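Cutting board oil: food-grade mineral oil vs raw linseed on beech worktops

Forum: Kitchens and Worktops > Finishing and maintenance
Started by plinth_gap, 13 November 2018

plinth_gap
I have a run of solid beech worktop, 28 mm thick, fitted by the previous owner. It has had mineral oil on it for as long as I can establish. The surface near the sink goes grey and furry within a fortnight of each coat. I am considering a change to raw linseed. Two questions. Does the old mineral oil need to come out first, and if so, how far down do I sand? The tin I have in the shed is Sirlow raw linseed, 500 ml, unopened.

Kettlestitch
Mineral oil does not cure. It sits in the pores and washes out with detergent. Linseed does cure, by taking up oxygen, and it will not do so properly if the pores are already full of something that stays liquid. You need to get most of the mineral oil out.

Wash with hot water and washing-up liquid, let it dry for 7 days with the heating on, then sand at 120 and again at 180. If the paper clogs with yellow paste you have not got it out yet. Stop, wash again, wait again.

oxbow_r
I disagree with the washing. Beech moves more than nearly any other timber people use in kitchens. Soak one face of a 28 mm board and it will cup, especially if the underside was never sealed, which on a domestic job it usually was not. White spirit on a rag, repeated until the rag comes away clean, then sand.

Kettlestitch
I said wash, I did not say soak. A wrung-out cloth puts very little water into the board. White spirit thins the mineral oil and carries a fair amount of it deeper.

oxbow_r
It carries some deeper and brings more of it up, provided you wipe before it evaporates. I have done it on three worktops and a butcher's block. The block was the worst and still took linseed afterwards.

plinth_gap
The underside is bare. I have had the drawers out and looked. There is also a dark line along the front of the sink cut-out, so I assume water is getting into the end grain.

Chia-hao Fu
The dark line is the real problem and neither oil will fix it. End grain at a sink cut-out drinks water at many times the rate of the face. On an undermounted sink the cut edge should have been sealed with something that forms a film before the sink went in. If the line is grey, it is weathering and will sand out. If it is blue-black, it is likely to be iron staining from a screw or clip, and oxalic acid will lift it. If it is soft when you push a bradawl into it, cut it out and let in a new piece.

Do this before choosing an oil. As to the oil itself, raw linseed is slow. Each coat needs several days in a warm room and considerably longer in an unheated one. In November, with the windows shut and damp air in the kitchen, expect it to stay tacky.
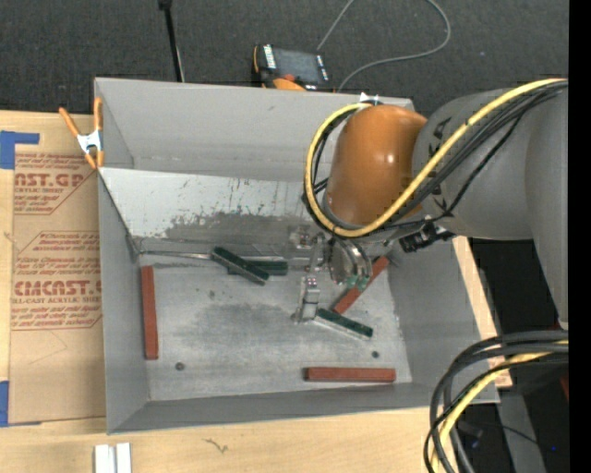 For that reason I would use a polymerised linseed or a tung oil blend. Polymerised linseed has been heated with the air kept out, so part of the reaction is already done. It goes on thicker, so warm the tin in a bowl of hot water first and apply it thinly. Wipe off everything that has not gone in after half an hour. Three coats on the face, and as many on the end grain as it will take.

halfblind
Agree with Chia-hao on the order of work. One addition on "boiled" linseed, as the poster may be tempted by it in the shop. It is normally not boiled. It is raw oil with metal driers added. Read the tin for a food contact statement before putting it anywhere near bread.

Kettlestitch
Driers are locked into the film once it has cured. The worry is overstated.

halfblind
Possibly. I would still want the statement on the tin. A worktop gets cut on whether or not it is meant to be.

Ka-ming Hsieh
I will put the case for leaving the mineral oil where it is. I have had beech in a rented kitchen for years. Mineral oil goes on after the washing-up, gets left overnight and is wiped in the morning. It does not go sticky or rancid, and it does not need driers or a warm room. The greyness round the sink is from standing water. A cured oil will slow that down but it will not stop it. Wipe the sink area dry at night and most of the complaint goes away.

The Penska board wax is decent on top if you want water to bead. It is mineral oil and beeswax, so it goes straight over what you have, with no sanding beyond knocking back the fur.

oxbow_r
Wax over a grey surface will seal the grey in. Sand first.

Ka-ming Hsieh
Knocking back the fur is sanding. 180, by hand, with the grain.

plinth_gap
Tested with a bradawl this evening. The timber is firm all the way along. The line is grey over most of its length with one blue-black patch next to a sink clip. The clip is plain steel and rusty.

Chia-hao Fu
Good. Replace the clip with stainless. Oxalic acid on the patch only, mixed as the packet says, gloves and eye protection on, rinse with clean water and let it dry fully. Do not sand it afterwards without a mask. The dust is unpleasant.

Kettlestitch
And whichever oil you settle on, lay the rags out flat outdoors to dry, or put them in a bucket of water. Linseed rags left in a heap heat up by themselves and can catch fire. This applies to raw, boiled and polymerised.

halfblind
Seconded. Tung oil rags get the same treatment.

plinth_gap
Understood. Plan as it stands: new clips, oxalic on the patch, white spirit on a test area behind the bread bin, then sand and see whether the paper clogs. If it does not, polymerised linseed on the face and end grain. I will coat the underside too while the drawers are out.

oxbow_r
Coat the underside first. Once the face is done you will not want to be leaning on it.

Ka-ming Hsieh
Still think you are making work for yourself, but do post how the test area goes.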